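Mevero Tableware Lending Library
Progress report to the Herrera Fund, second period

We are happy to say the sorting room is up and running, and it's a much nicer place to work than it was in the spring! The grant paid for the metal rack, the blue bins and crates, and the white work table, and all of it is in daily use. Our stock now stands at 2304 pieces, most of them plates and bowls, and for the first time every piece has a place to go back to.

The biggest change is how returns come in. A borrowed set used to land wherever there was a free corner, and we'd find it again when the next group asked for it. Now each returned plate gets looked over at the table for chips and scratches, and then it goes into a bin on the rack. The bins are deep and easy to reach into, and they slide out without a fight – a small thing, but we love it. Crates wait by the table and go out with the larger orders.

Plates at the table and in the bins:
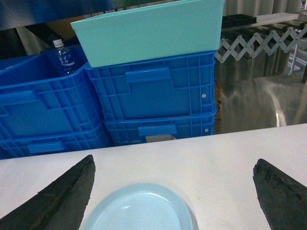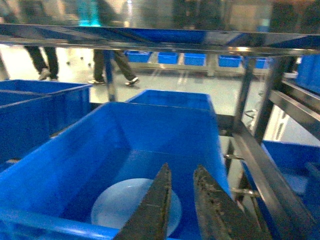 Can a group borrow plates without taking a full set?
Any group can ask for plates alone, starting at 30. Cups and cutlery are booked separately, and the loan period is the same for all of them.

Bookings have picked up nicely since we opened the new room. The Stallia neighborhood lunch has borrowed from us 3 times and has already asked for October. Two school fairs came back for a second loan, and one of them returned everything rinsed and stacked, which made our week.

Not everything is finished. Labels for the rack are still handwritten on tape, and they peel. We tried a printed set from Tronow and the print was too small to read from a step away, so a larger set is on order. We're also short on lids for the outgoing crates, and on rainy days we cover the load with a tarp.

Spending is within the budget you approved. The rack cost a little less than planned, and with your agreement we'd like to put the difference toward 4 more bins and the missing lids – the bowls are already outgrowing their shelf. A revised budget sheet is attached, along with the loan list for the period.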